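Gestell folding dish rack, six months in

Posted 5th June

I bought the Gestell in November, right after we moved to Grisville and I found out the new kitchen had no dishwasher. None! I'd somehow walked through the place twice and missed that. So I went from hand-washing maybe a wine glass a week to doing every plate we own, every night, and I got very picky about drying racks very fast.

My old one was a coated wire thing from Trurnent. It was fine for a while and then the coating chipped at the feet and left little orange rings on the counter that I'm still scrubbing at. Wood seemed like the way to go, and the Gestell was $24 when I got it (I've seen it go up since, so shop around). 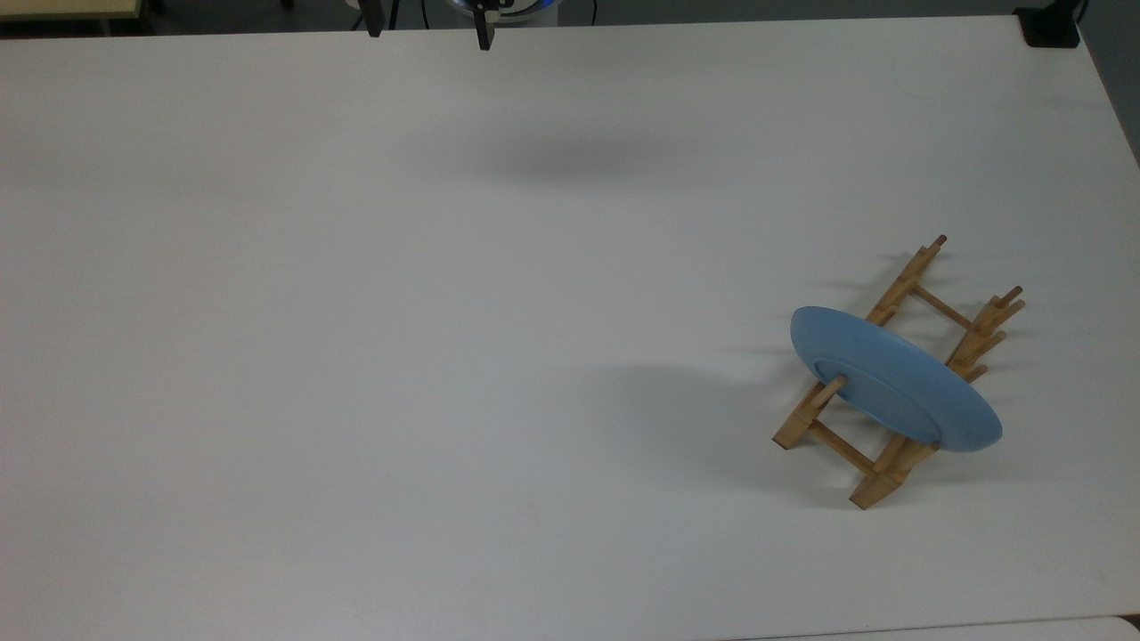 It came flat with no tools needed, and I had it open in under a minute. The hinge was stiff at first. I mean really stiff, I pinched my thumb and said a few things. It loosened up after a couple of weeks and now it folds with one hand, so I can tuck it beside the fridge when people come over.

Dinner plates sit nicely. Salad plates are good too. Deep bowls are where it falls down a bit, because they lean on each other and the one in the middle never dries properly. If you're a big soup household, I'd look at the Dumitrescu instead, which has wider gaps and costs more. My sister-in-law has that one and loves it, but it's a monster and it doesn't fold.

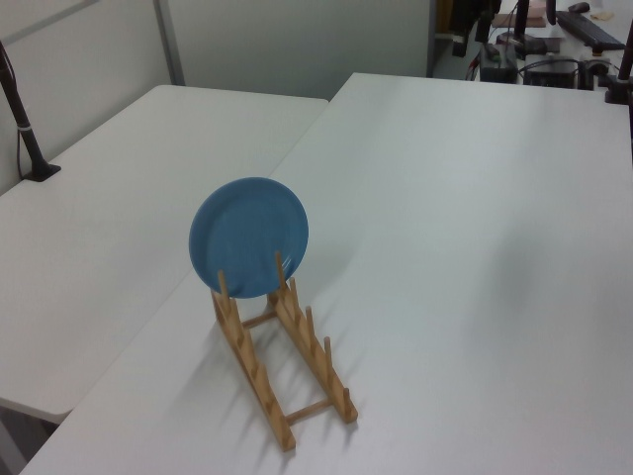

Now, mold. Everybody asks about mold with wooden racks. I had one gray spot show up on the underside in January, when the kitchen was cold and I was lazy about emptying it. I rubbed it with white vinegar, stood the rack by the window for a day, and it faded to almost nothing. Since then I give it a wipe with food-safe oil every month or so and I haven't had another one. You do need a tray or a towel under it, and no, a tray doesn't come in the box, which annoyed me a little at that price.

One more gripe: no spot for silverware. I use an old jam jar.

Would I buy it again? Yep, for plates. I'd just keep the bowls on a towel next to it and pick up the oil at the same time so you don't put it off like I did. Four stars, and it'd be four and a half with a tray.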